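Staff > Workplace Changes > Two-Arm Stations

Filed under: Automation, Front Office & Returns, Questions from staff

Two-Arm Stations at Moncrieff: Questions and Answers

Last updated December 21, 2025

Which jobs are the stations being used for?

Small-item handling at the returns desk in the Moncrieff building. That means keys, fobs, badges and padlocks that come back from tenants and have to be checked in, matched to a unit and bagged. Mail, parcels and anything heavier than a padlock stay with the desk staff.

How much of this work is there?

We manage 3733 units. In March, the busiest month so far, a little more than 1000 items came back across the desk. Most were keys.

Is anyone losing their job?

No positions at the returns desk are being cut through the end of the next lease year. If someone leaves, the opening will be posted as usual. We have not made a promise beyond that date and supervisors have been told not to make one either.

What changes in my shift?

Less sorting, more checking. You will set items out for the station, confirm each match on the screen, and handle whatever the arms set aside. Expect to stand less and read more. Several people have said the screen work is harder on the eyes, so each shift now has two extra short breaks.

Do I have to learn to run it?

Everyone on the desk takes the Zalport basics course, which is four hours, paid, and held during your normal shift. Demonstrating pickups by remote control is a separate role. It is open to anyone who has finished the basics and pays at the Grade 3 rate while you are doing it. You can go back to regular desk work at any time without losing your place on the schedule.

Why is a person still needed for single keys?

Flat items on a flat table are hard for the fingers to get under. Keys on a ring are easier when the ring gives them an edge to close on. Loose keys should go in the shallow tray until we tell you otherwise.

Does the station record me?

The cameras on the station record the table and whatever is near it, including hands if you reach in. Recordings are kept for 57 days and are used for training the system and for looking into damage claims. They are not used for attendance or for reviews. Put this in writing to your supervisor if you believe it has happened.

What if it drops or damages something?

Press stop, leave the item where it is, and fill out the blue form. You are not charged for losses at the station and they do not go in your file.

How close can I stand?

Stay behind the floor tape while the arms are moving. Never reach across the table between them. If you need to move an item, press stop and wait for the light to turn solid.

Will our targets go up?

The desk target stays at 65 items per shift, with or without the station. It will be looked at again after the Indness office has run its own station for a full quarter.

Who do I talk to?

Your shift lead first. Questions about pay or grade go to Human Resources. For a problem with the equipment, call the Nivalitz service line posted beside the stop button.

Related pages
- Zalport basics: course times and sign-up
- Grade 3 rate and how it is paid
- Blue form: lost or damaged items
- Indness office: opening date for the second station
- Screen breaks and desk lighting

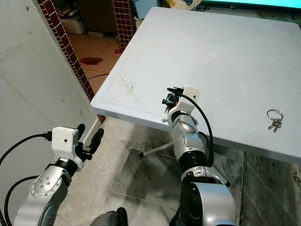

Hiếu Trương: The answer on targets leaves out the set-aside items. On my shifts those take longer than a normal check-in because you have to look up the tenant by hand, and they still count as one. Can they be counted separately before anyone looks at the number again?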